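Speaker notes – "Rules we keep, rules we bin"
Trako meetup, Friday, 20 minutes plus questions

Slide 1. Title
Say hi, thank Sunita Hutchins for having me back. I run the bench cells at Gastard, two arms per table, and I've ended up being the person who looks after the house rules. Didn't apply for it! Ask who in the room has written a safe work procedure. Then ask who has read one all the way through. Wait for the laugh, and keep going if it doesn't come.

Slide 2. Where we started
Our first rule book had 33 pages. Wilson Valderrama and I sat down one arvo with a highlighter and marked every line that told you to do something you could check with your own eyes. Most of it stayed white. "Operators shall maintain a suitable work area." Suitable for what, mate?
So the new test was: can a person walking past tell whether the rule is being kept? If they can't, rewrite it or bin it.

Slide 3. The four we kept for people
– One person holds the stop, and says so out loud before power goes on.
– No hands over the table while either arm is live. Reaching in "just to fix that one" is still reaching in.
– Speed stays capped until the lead signs the sheet.
– If you change the layout, you write it down before the next run.
Tell the Eliécer Arango story here (the sheet signed in pencil). Keep it short, I always drag this one out.

Slide 4. What the standard gives you and what it doesn't
The published standards are good on risk assessment and guarding, and I'd never skip them. They won't tell you how to run your own table on a wet morning in June with two new starters. That bit's on you. Point people at the risk assessment first, house rules second – don't let anyone leave thinking it's the other way round.

Slide 5. Cables and clutter
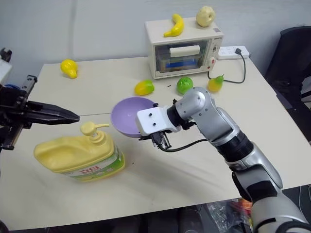

Cable rules are the ones I get the most grief over, so I'm spending two full minutes on them. Ours says every lead gets traced by eye from end to end before a run, with the arms parked, and that covers appliance leads as well as the ones on the robot. Get the room to do it with me: start at the right gripper and follow the black cable as it loops back along the arm, then go to the power strip at the back and follow the cord down towards the toaster oven. Ask what they'd want to know before anything moves. Someone always says slack, good, take that one and run with it.
Then floors. The rule is nothing loose near the base of an arm, bags included, checked at the start and again after lunch.

Slide 6. Logging
We've got 372 entries in the Palomino log now. Édgar Zapata reads them every week and I love him for it. One line each, plain words, no blame. If people need a form with drop-downs they'll stop writing.

Slide 7. Questions
Likely one: does this scale? Say we're trying it at the Hernon site next, ask me in a year. Leave my email up and grab the clicker back off Lucero Correa before I go.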